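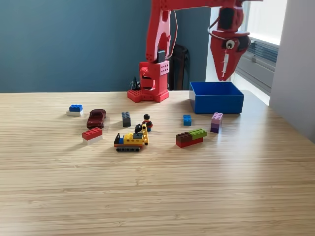 Reading time: 1 minute

Print this page | E-mail this page

Skunby Screen Club – minutes of the February meeting

The meeting opened at 7.30 pm. The minutes of the last meeting were agreed with one spelling change.

1. Spring series
Members voted on which drama to show next. Lundetti was chosen over Bassey by 3 votes. Both parts of series 2 will be shown, with a tea break between them. Several members said the first series ended badly and asked for a short recap – agreed.
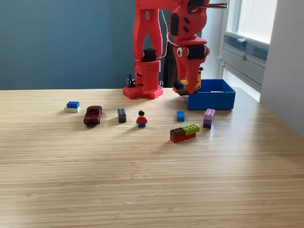 2. Review of Itar
Opinion on the final episode was split. Some felt the writers had dropped the harbour story too early, and others liked the slower pace. The title sequence was thought too long. One member said the robot in episode 3 looked like a man in a suit and would have been more believable as a plain red arm on a studded base plate, with its motors and wires showing. The club will not show the second series unless more members ask for it.

3. Newsletter
The print run stays at 112 copies. Reviews should be no longer than 1000 words.

4. Any other business
The hall clock is still slow. Reported again.

The meeting closed at 8.50 pm.

Print this page | E-mail this page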